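Acta de la reunión del grupo de buenas prácticas en manipulación robótica
Proyecto Gramero - septiembre
Asistentes: Fathima Munasinghe (preside), Kavinda Majumder, Gayan Jayawardena.

1. Ensayos en simulación

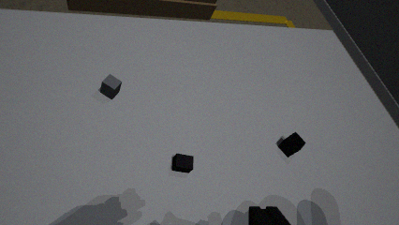
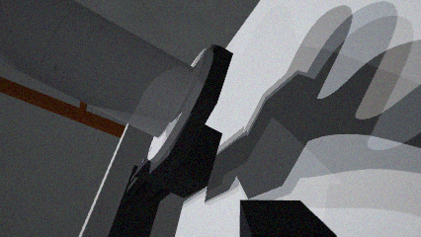 Se aprueba que toda tarea se valide en simulación con hasta 80 repeticiones antes de pasar a la célula Willimgate. El Sr. Majumder pide registrar también los intentos fallidos - se acepta.

2. Norma interna

Se modifica el apartado 12, relativo a la parada de emergencia. El Sr. Jayawardena remitirá el texto a Brorilard.

Se levanta la sesión a las 12:54.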